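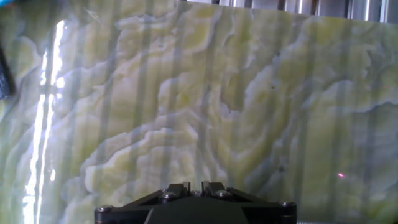

Somkiat Chaiyaporn had the kettle on before I got my coat off, and Buster, his elderly beagle, had already claimed the good chair. We were supposed to talk about marbled patterns, and we did, eventually, after a long and very enjoyable detour through February's leaking roof.

"I like a green that can't make up its mind," he told me, pulling another sheet toward him. "Olive here, moss over there, then a bit of cream so your eye can sit down for a minute."

He started collecting marbled sheets when he worked the counter at Kedside, a small craft store (gone now, sadly), and he has 400 of them put away in flat drawers. The shiny ones give him the most trouble, and I think he loves them best for it!

"You get the window in them, you get the lamp in them," he said. "My friend Rahman says buy matte and be happy. But tip a glossy one a little and the veins come up so pale, almost blue. I could do that all afternoon."

And does he ever use them? He laughed at that, and so did I, because I have a closet full of fabric at home. "I lined one drawer," he said. "It took me 50 minutes to make the first cut."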